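About Us

Hi, I'm Bhavana Nadar, and I run Wiltska, a small home-organizing and decluttering business that started in my own hall closet. I'm not kidding! I had coats in there from college, a broken humidifier, and a bag of other bags, and one rainy February I pulled the whole lot out onto the floor and didn't put most of it back. My neighbor saw the pile by the curb and asked if I'd do hers next. So I did, and she told her sister, and you can guess the rest.

Before this I spent years in the billing office at Gastix, where I was the person who relabeled the file drawers when nobody had asked. I liked my coworkers, I liked the coffee, and I did not like billing. When I left I had $2,000 in savings and a label maker. The first $1,000 went on insurance and a used van (the van still smells like somebody's dog, sorry in advance).

These days I do kitchens, garages, home offices, and a lot of moves. Downsizing jobs are my favorite, mostly for the stories. I once spent a whole afternoon hearing about a cruise while we sorted sweaters. I don't rush people and I won't make you throw out your grandmother's plates. If you want to keep them, we'll find a shelf.

Every job starts with a two-hour visit at your place. We walk around, you tell me what drives you nuts, and I write it all down. After that you get a price by email, and you can take as long as you like to think it over.
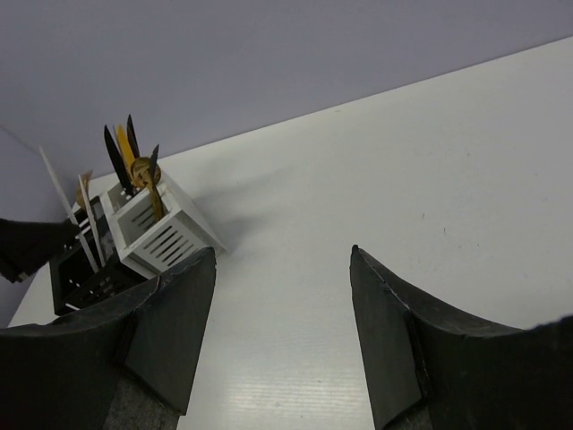
White tabletop against a pale gray wall.

I moved into the Mavromatis Building last year, up the back stairs, second door. Come by if you'd like to talk in person, but call first, I'm out on jobs a lot!

Shared 2 times | 2 comments

Related
Getting Ready for a Garage Clear-Out
What to Do With Old Paperwork
Our Move Day Checklist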